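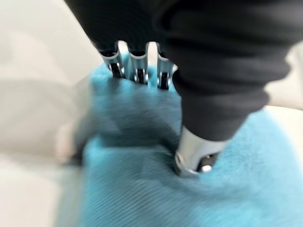
*Geeta Bisht – Pranesden notebook, December, late afternoon*

Blue cloth again. Wrist view, fingers well into the fluffy part, sleeve on. The fingers come out fairly sharp but the left half is smeared, and I don't see what a policy is supposed to learn about an edge it can't find. Le Roux says the model will average over it. Maybe. I've heard that about every bad batch this year.

Target is 100 demos. We have 21 marked good, and I'd throw out 5 of those today. "Good" at the moment means the operator pressed the key at the end. Would like a second person to mark them blind before anyone trains.

Other gripes:

- The black sleeve takes up a lot of the wrist view. Fine if it's always there – it wasn't in the first batch.
- Deep folds go very dark. Try the side lamp before touching exposure.
- Operators all squeeze the middle of the cloth. If we want corners, we have to ask for corners.

Veveck wants the success rate on the slide. Not giving one until there's a held-out cloth, different color, different pile.

Next: shorter shutter, slower approach, redo the last batch. Keep the old files, separate folder.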